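Datasets > Disassembly > Stirnwood Desktop Set

Overview Files Method Results Contact

Updated in February. By the Virnham Data Group

# Stirnwood Desktop Set: Data Card

## Summary

The Stirnwood Desktop Set is a collection of recorded robot trials on used desktop computers. It supports research on how a robot arm can plan and carry out the removal of parts from a computer case that it has not handled before. The set was prepared at the Virnham laboratory and is released together with the planning method it was built to test, named Karari.

This card describes the contents of the set, the way in which it was recorded, the results obtained with Karari, and the limits that users should keep in mind.

## Contents

The set covers 23 desktop computers. Each computer has its own folder, which holds the following:

- `overview/` still images from the fixed camera, one for each stage of a trial
- `arm/` joint positions and wrist forces, stored as plain tables
- `parts.csv` the list of labeled parts, with their state at each stage
- `notes.txt` remarks entered by the operator during the trial

Two computers are held back as a test group. Their folders contain the images and arm records, but `parts.csv` lists the first stage only. Groups that wish to report scores on the test group should send their predictions to the laboratory by way of the contact page.

## The Method in Brief

Most earlier planners used at the laboratory followed a fixed removal order written for a known model of computer. Karari works from an order graph. Each labeled part is a node, and a link is drawn wherever one part blocks another. After every stage the graph is rebuilt from the newest overview image, and the planner selects the part with the fewest remaining blocks.

Cables receive separate treatment. A cable is entered as a link between two connectors and is also given a coarse outline, so that the planner can tell when it lies across a part that would otherwise be free. Where the outline is uncertain, the planner asks for a second view before it commits to a grasp.

Force readings from the wrist are used to stop a motion. They are not used to choose the next part.

## Recording Procedure

1. The operator assigns a folder number to the computer and enters it in the trial log. Outer panels that cover the interior are removed by hand before recording.
2. The case is laid on its side on the slatted metal table, within reach of the arm. It may be set at any angle to the table edge. The angle is varied on purpose between trials, and users should not assume that the case is square to the camera. Cables are left as they fall. 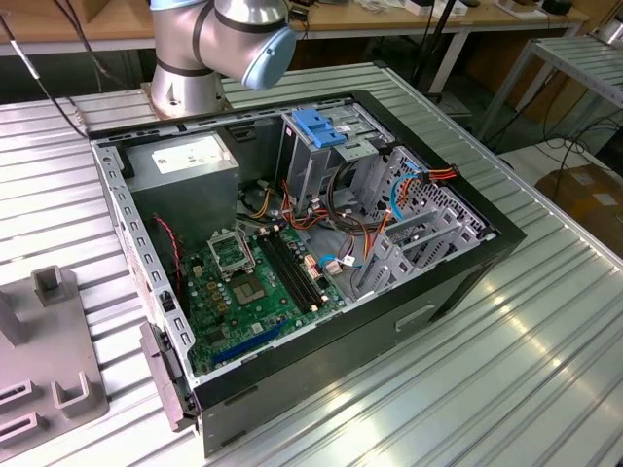
3. The operator confirms the part labels for the first stage. The power supply, drive cage, memory slots, processor socket and each visible connector are labeled separately. Empty slots and open sockets are labeled as such, so that the planner does not attempt to remove a part that is absent.
4. The planner proposes one removal. The operator may accept it or reject it, and a rejection is entered in `notes.txt` with a short reason.
5. The arm carries out the accepted removal. If the wrist force passes the set limit, the arm stops and backs away along the same path.
6. A new overview image is stored, and the procedure returns to step 3. A trial ends when no labeled part remains or when 6 proposals in a row have been rejected.

## Results

Karari was compared with the fixed-order planner on the same computers. It produced fewer rejected proposals, and the difference was clearest in cases where cables crossed the drive cage or the motherboard. In cases with little loose cabling the two planners performed alike.

The main source of failure was the latch. Plastic latches differ widely between makers, and the planner often chose the correct part but the wrong direction of motion. Results by computer are given in `results/by_case.csv`.

## Known Limits

All trials were recorded in one room under its ordinary lighting. Bare metal surfaces, including the table slats, can produce bright reflections, and labels in those regions are less reliable. Thin cables of similar color that run in a bundle are labeled as a single object.

The set contains no laptops and no server equipment. The force limit was chosen for the Virnham arm and should be set again for any other.

## Terms of Use and Contact

The set may be used for research and teaching. Work that draws on it should cite the Stirnwood Desktop Set by name and state which release was used. Label corrections are welcome and are reviewed each Friday. Requests for the full-size images should be sent through the contact page, with the folder numbers required.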